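Quick place settings for a weeknight table (or a Saturday one)

Got asked again how I do the table so fast. So, writing it down. This is the casual version – placemat, cloth napkin, plate, fork, knife, glass. No chargers, no candles, no name cards. If you want the fancy holiday one that's a different page and I'll get to it in December, maybe.

## What you need per person

- 1 placemat
- 1 cloth napkin, already washed and NOT ironed
- 1 dinner plate
- fork, knife, spoon if there's soup
- water glass

I use the Gralberg woven mats at home, the dark ones. They hide everything. Napkins are Lillar, bought a pile of them in Braselville when the shop there was clearing out. Any cotton or linen about hand-towel weight will do. Thin ones go limp and look like you dropped them.

Polyester napkins – skip. They slide off laps and don't soak up anything.

## Before you start

Wipe the table. Dry it too, all the way. Woven mats trap water underneath and you get a cloudy patch on a wood table that takes forever to get out.

Shake the mats outside. Crumbs live in the weave. If one's really bad, flip it over a sink and go at the back with a dry dish brush. Don't soak it.

Mats that have been rolled up in a drawer will curl at the corners. Lay them face down with a heavy cookbook on top for as long as you've got. Overnight is best. Ten minutes is better than nothing.

## Step 1: mats down

All the mats first, whole table, before anything else gets put on. Doing one seat at a time is slower and they end up crooked.

Set the bottom edge of the mat a little back from the edge of the table. A thumb's width. Same gap at every seat. If you're only going to be fussy about one thing make it this one, because a wonky mat makes everything on it look wonky.

Measure between seats if you're squeezing people in. I like 25 inches from the middle of one plate to the middle of the next. Less than that and elbows start hitting.

## Step 2: plates

Put the plate down in the middle of the mat, or slide it a bit right if the napkin's going to be a big loose one. I go off center most of the time. Gives the napkin somewhere to be.

Pattern plates: turn them so they all face the same way. Nobody will mention it but it bugs me all dinner if I don't.

Colors. Dark mat, warm plate, warm napkin is my usual. Orange on gray works great in fall and fine the rest of the year. If your plates are white, put the color in the napkin. If the plates are loud, pick a napkin in the same family and stop there. Trying to match exactly never works, go a shade darker or rustier.

## Step 3: the napkin (loose fold)

This is the part people ask about. It's barely a fold.

1. Open the napkin flat in your hand, hold it by the center.
2. Let the corners drop.
3. Lay it down on the left side of the mat in one move.
4. Pinch up two or three soft ridges with your fingertips.
5. Leave it alone!!

Step five is where it goes wrong. Every time you go back to fix a ridge it gets flatter. If it looks bad, pick the whole thing up and drop it again.

Let it spread. It can run right up next to the plate, just don't let it creep under the rim, or the plate rocks and somebody drags the whole lot into their lap.

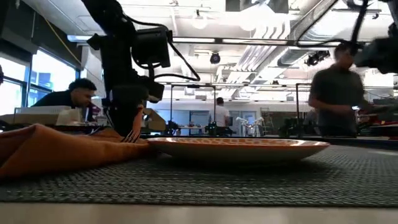 *Rust napkin left loose, plate right beside it, fork coming in at the napkin's edge.*

Note for ironed-napkin people: the ridges won't hold if there's a hard crease down the middle. Steam it out or just run the napkin under the tap, wring it and hang it up for a while. Mine come out of the dryer while they're still a tiny bit damp, and I hang them over a chair back. Done.

## Step 4: silverware

Fork goes on the left, laid on the napkin, tines up and pointing away from whoever's sitting there. Near the right edge of the cloth, so it's close to the plate but not touching. Handle end lines up with the bottom of the plate.

Knife on the right, blade facing in. Spoon outside the knife. Leave the spoon off if nothing needs a spoon.

Handle forks by the neck or the handle. Never the tines. Fingerprints on the part going in your mouth, no thanks. If they've got water spots, a dry cloth with a drop of white vinegar takes care of it. Do them all in a bunch before you carry them over.

My silverware is an old Karppinen set, kinda heavy, which helps. Light forks tip sideways on a rumpled napkin. If yours do that, press a little dip in the cloth with the side of your hand and set the fork into it.

## Step 5: glasses

Above the knife. That's the whole step.

OK one more thing. Woven mats aren't flat flat, so anything with a skinny stem can wobble. Put wine glasses on the bare table past the top of the mat, or use short tumblers.

## Check it sitting down

Pull out a chair and sit. Look across the table from plate height. Standing up you only see the tops of things and it all looks fine. From down low you catch the mat that's curling, the napkin that's flopped over the edge, the plate that's not sitting level.

Fix those. Don't redo the rest.

## Stuff that goes wrong

**Napkin looks like a rag.** Too wrinkled to begin with. Little sharp creases read messy, big soft ones read relaxed. Shake it hard a couple times and smooth it once with a flat hand before you drop it.

**Napkin's too big.** Fold it in half first, then do the loose drop. Tuck the raw edges under.

**Plate scrapes or slides.** Check the foot of the plate, the unglazed ring on the bottom. If it's rough it'll snag the weave. Fine sandpaper, wet, couple of passes.

**Rust or orange napkins bleeding in the wash.** Cold water, by themselves, first three washes at least. I ruined a white tableclth learning that.

**Kids.** Put the fork on last. Or hand it to them when the food's there.

Jaxon Charbonneau wrote in to say he does the napkin on top of the plate instead, for outdoor dinners, with the fork across it to hold it down in wind. Tried it. Works fine, just have to move everything before you serve.

Will add the soup bowl version when I get a chance. Bowl goes on the plate, everthing else stays where it is.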